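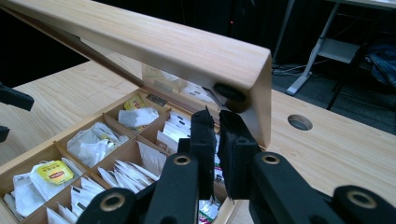 Does the fancy tea really taste better?

I have been drinking tea every day since college, and for most of that time I bought whatever was cheapest. Then a shop called Plomeck opened two streets over from my office, and for most of last winter I was a person who owned a thermometer for water. I would like that winter back.

Plomeck sells loose tea in brown paper pouches. The pouch tells you the side of the hill it grew on and what you are supposed to taste. Mine said apricot, wet stone and toasted barley. I have never put a wet stone in my mouth and I doubt the person who wrote the pouch has either. What I tasted was tea. It was good tea! But I went looking for the apricot for three weeks and never found it, and at some point I began to suspect that if the pouch had said plum I would have gone looking for plum.

So in November I ran a test. It was not a good test and I'll say so before somebody writes in. My household has one other person in it, who agreed to pour on the condition that I stop talking about water temperature. We used three teas: the Plomeck black, which is the expensive one, a mid-priced bag from the grocery store in Gastville, and the plain yellow-tag bags that every hotel and waiting room has. Same mugs, same kettle, same 300 milliliters of water, four minutes each. I sat in the other room and the mugs were brought in without labels.

We did this over ten evenings, three mugs a night, 30 mugs in all. I was to write down which tea I thought I had and how much I liked it.

I could pick out the Plomeck a bit more than half the time. Fine, I'll take that. There is a difference, and a person who cares can often find it. The trouble is the second column. On the nights I guessed wrong, I gave the highest marks to whatever I believed was the Plomeck. Twice that was the hotel bag. I wrote "lovely long finish" next to it. I have the sheet of paper and I'm not going to show it to anyone.

The grocery store one came in last, which surprised me, and I can't explain it. It might be stale. The box had been open since summer.

What about the temperature business

The claim you see everywhere is that boiling water "burns" the leaves. For green tea I believe there is something to it, since I have made green tea with boiling water and it was bitter enough to clean a sink. For black tea I tried it both ways and couldn't tell, and the other person in the house couldn't tell either and would like me to mention that they never thought they could.

Pre-warming the mug I will defend. The tea stays hot longer. You don't need a sheet of paper for that one.

Then there's the water itself. Ngui, the filter jug people, have a leaflet saying their water brings out the "true voice" of the leaf. My tap water is hard and leaves a skin on the top of black tea, and the filter did get rid of the skin. I noticed nothing about the voice. If the skin bothers you, buy a filter jug, any filter jug. A squeeze of lemon gets rid of it too, though then you have lemon tea.

The health stuff

I'm more tired of this part than any other. A friend of mine paid real money at the Daltiscombe market for a "cleansing" blend, and as far as I could tell from the label it was mostly fennel. Cleansing of what? The label doesn't say. They never do. If a packet promises to remove something from your body and won't name it, I put it back on the shelf. Fennel tea is nice after a heavy dinner and that would be enough of a reason to sell it.

Where I ended up

I did a bit of arithmetic on the bus. At the rate I drink it, a year of the Plomeck would cost me 400 dollars, and I'm not going to say what the yellow-tag version comes to because it makes me look foolish. I still buy a small pouch now and then for weekends. I like the smell when you open it and I like the little spoon. I suspect the smell and the spoon are most of what I'm paying for, and I'm okay with that as long as I get to know it.

On workdays it's a bag in a mug, boiling water, out the door to catch the 805. I forget to take the bag out more often than I remember, so by the time I'm in my seat it has been steeping for twenty minutes and tastes like a fence. I drink it anyway.

If anyone has run a proper version of this test, with more than one taster and somebody who can do statistics, please send it to me. Especially if you found the apricot.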